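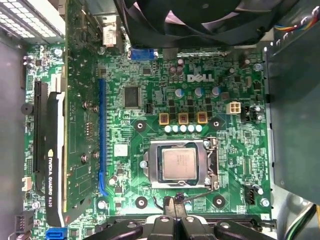

I put off opening up our old desktop for the best part of a year. It had gotten loud, the kind of loud where you turn up the radio to drown it out, and every time somebody started a video call it roared like a hair dryer. My plan was to ignore it until it died. Then my neighbor Hemi McPhee came over to borrow a ladder, heard the thing going in the back room, and asked when I'd last changed the thermal paste. Changed the what?

So now I'm the person on our street who does thermal paste (I've done three computers so far, all Dells, all hand-me-downs) and I get asked about it enough that I'm writing down my tips. It's an easy job if you have a clear table and an hour after supper. I'm no technician, so if your machine is under warranty or you need it for work tomorrow morning, leave it be.

Clear more table than you think

Lay the tower on its side with the removable panel facing up. You want all the insides looking at the ceiling so that nothing you loosen can drop down behind something else. I used to do this on the dining room rug, which was a terrible idea — carpet is staticky, and a dropped screw just vanishes into the pile. Get it up on a table at a height where you aren't stooping. Your back will notice by the second half hour.

If your table has gaps or slats in the top, keep a tray or a baking sheet next to the computer for anything small. I learned that with a tiny black screw that I found in November, when I moved the furniture to get at a radiator.

Power off, unplug it from the wall, pull every cable out of the back, and then hold the power button down for a few seconds. Touch some bare metal on the case before you go poking around, and keep doing it whenever you've walked off and come back. Leave the power supply closed! It's the big gray box in the corner with the label on it, and there is nothing in there for people like me and you.

Dust before anything else

Don't go near the processor until the dust is gone or you'll end up with fluff in the paste. I take the tower out on the back step and use short puffs from a can of air, holding it upright. Put a finger on the fan blades so they don't spin while you blow on them. A soft paintbrush, a clean one, does a good job around the edges of the rear fan where the gray felt collects, and I go over the vents on the outside with the same brush.

Skip the vacuum cleaner on the inside of the case. I know people who do it and swear by it. Lachlan Mudgway, who used to fix the office machines at Arkorton, went a bit pale when I told him I had, so I stopped.

Getting to the chip

The cooler is the chunk of metal with a fan that sits on top of the processor, and it has to come off. Unplug its fan wire first, and take a photo on your phone before you do. Take a photo before you undo anything, come to think of it. I end up with 24 pictures of the same circuit board and I use maybe two of them, but those two are worth having.

Loosen the screws a couple of turns each, going corner to corner, and don't fully undo one side while the other is still tight. Old paste can act like glue. If the cooler won't budge, give it a gentle twist back and forth. Please don't yank it straight up.

With the cooler out of the way you'll find the processor sitting in a little metal frame with a lever along one side. If all you're doing is changing the paste, leave that lever alone. The chip can stay right where it is and you can clean it in place.

If you do need to get the chip out, press the lever down slightly, ease it sideways out from under its hook and let it come up slowly. The frame swings open after that. Lift the chip by its edges, straight up, and set it somewhere clean. Keep your fingers, your brush, your sleeve and your cat away from the socket itself. The contacts on these are finer than hair, and a bent one can finish off the whole board.
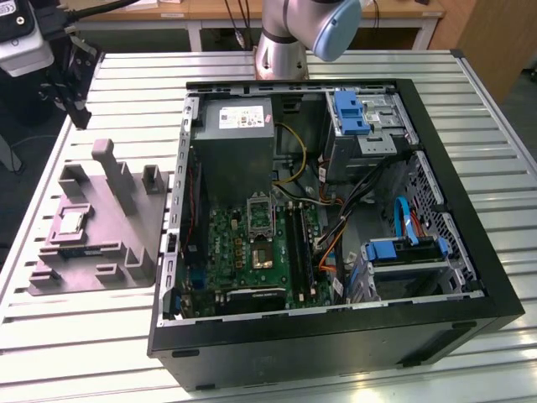 The metal frame swung up over the socket, with the memory slots over to the right.

Cleaning and pasting

You need rubbing alcohol, the strongest your drugstore has, and something that doesn't shed. Coffee filters are perfect and cost next to nothing. Paper towels leave bits behind. Dampen the filter (damp, not dripping) and wipe from the outside toward the middle so you aren't smearing the old gunk over the edges. It usually takes me 6 filters to do the chip and the bottom of the cooler. Keep going until one comes away clean, then let everything dry while you make a cup of tea.

The new paste goes in the center of the chip, a blob of roughly 3 millimeters. My first time I spread it on like peanut butter and it squished out everywhere, and I had to start over. Let the pressure of the cooler do the spreading. Set the cooler straight down, don't lift it to have a peek, and tighten the screws in the same corner-to-corner order. Snug is plenty.

A few odds and ends

Egg cartons make great screw holders. One cup for each kind, with a strip of masking tape on the lid saying what came from where.

Wires that flop across your work can be held back with a loose twist tie, the kind from a bread bag, but wrap the ends in tape so there's no bare wire showing. And take them off again before you close up. I've left one in.

A headlamp beats a desk lamp. Everything in there is either black or dark green, and your own hand throws a shadow exactly where you're looking.

Colored plastic latches are usually where you're meant to press or pull. If a drive or a card won't come out, look for the latch before you use any muscle.

Before the side panel goes back on, check that the fan wire is plugged in again. Then connect just the power, the screen and the keyboard and switch it on for a minute with your hands well out of the way. If the fan isn't turning, shut it down right away and go back to your phone pictures.

Ours is quiet now. I can hear the fridge from the back room, so I suppose the fridge is next.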